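Lucyna Borkowska (Pelkonen lab)

Thread on how we weight cameras in the Ornine policy. Short version: the policy should be able to ignore a camera for one step and trust it again on the next.

1/ Baseline first. Every view goes through its own encoder, the tokens are concatenated, and the action head attends over all of them. It's a common recipe and it works well enough that people stop looking at it.

2/ The problem shows up when a view carries little for a while. The tokens are still there and they still cost attention. In our baseline, attention on a fixed view of bare mat was close to attention on the same view with an arm in it.

3/ Data: 3,188 two-arm tabletop episodes, of which 1,243 involve a spoon. Spoon episodes are where the views disagree most. What matters is a small region between the bowl of the spoon and whatever is in the dish, and a closed gripper can cover a large part of a wrist view.

4/ Method. One scalar gate per camera per step, predicted from that camera's own tokens plus joint positions. The gate multiplies the tokens before fusion. No gate sees another camera's tokens. We tried letting them, and two of the gates collapsed to zero early in training and stayed there.

5/ Joint positions matter more than I expected. Without them the gate reacts to brightness. A pale patch of glare on the mat was enough to open it.

6/ There is no label for "useful view". Supervision comes from dropout: we drop one camera at random, measure the change in action loss, and regress the gate toward that change. Grigoris Drakos wrote the first version of this and most of the current one.

7/ Result on held-out spoon episodes: action error down 23 percent against the concatenation baseline, same encoder, same training steps. On the non-spoon episodes the difference is inside seed noise. I would not claim anything there.

8/ Stills from the spoon setup. First and third are fixed views, second is the head view, fourth is a wrist view.

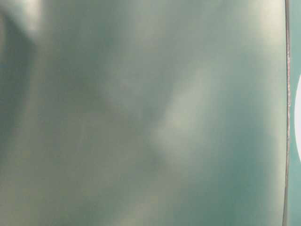
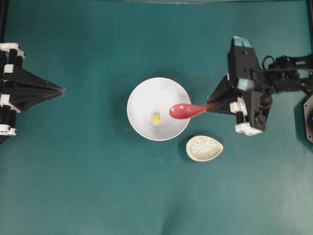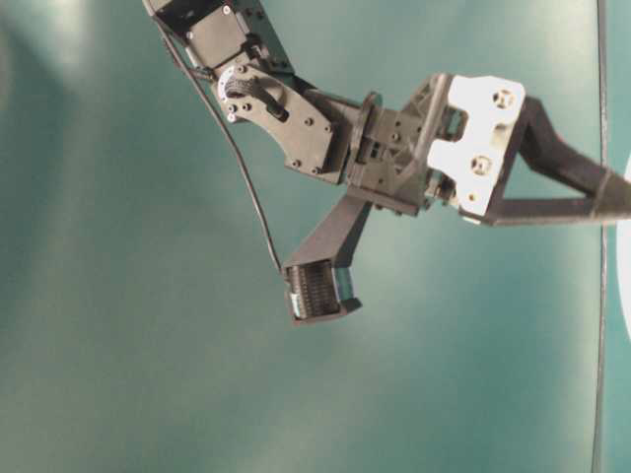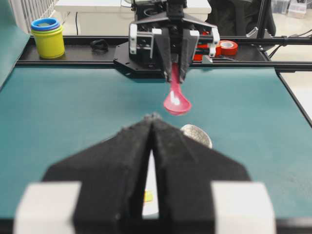
9/ Gate cost is small. One two-layer MLP per camera, shared across steps. Inference time did not change enough for us to report it.

10/ What it does badly: fast transitions. When an arm enters a view the gate opens a few steps late, and the policy spends those steps on stale weights. Smoothing the gate makes this worse. Removing the smoothing makes the actions jitter. We kept light smoothing and are not happy with it.

11/ A second failure. If two cameras both see the contact point, dropping either one changes the loss very little, so both gates drift down together. Dropping cameras in pairs fixes most of that. It also makes training slower, so we only do it in the last third of the run.

12/ Real-arm evaluation is thin: 31 rollouts, one table, one spoon. Enough to say the gated policy runs. Not enough for a success rate I'd put in an abstract, so there isn't one.

13/ Next is the Vurkimholm split, with different mats and different lighting. I expect the brightness issue from post 5 to come back in some form. Will post the numbers either way — same thread if the site lets me.

Comments (4)

grirkow_ml
Did you try gating per patch instead of per camera? A wrist view is rarely useless everywhere.

Lucyna Borkowska
Yes, briefly. Slightly better on spoon episodes, noticeably less stable across seeds. It may be a tuning problem. We didn't spend long on it.

tk_armbench
Post 11 matches what we saw with redundant side cameras. We ended up removing one, problem gone :)

mara.v
Is the regression target normalized per episode? Loss change at contact must be much larger than during free motion.

We use cookies to keep you signed in and to measure traffic. By continuing to browse you accept our cookie policy. Manage settings | Accept all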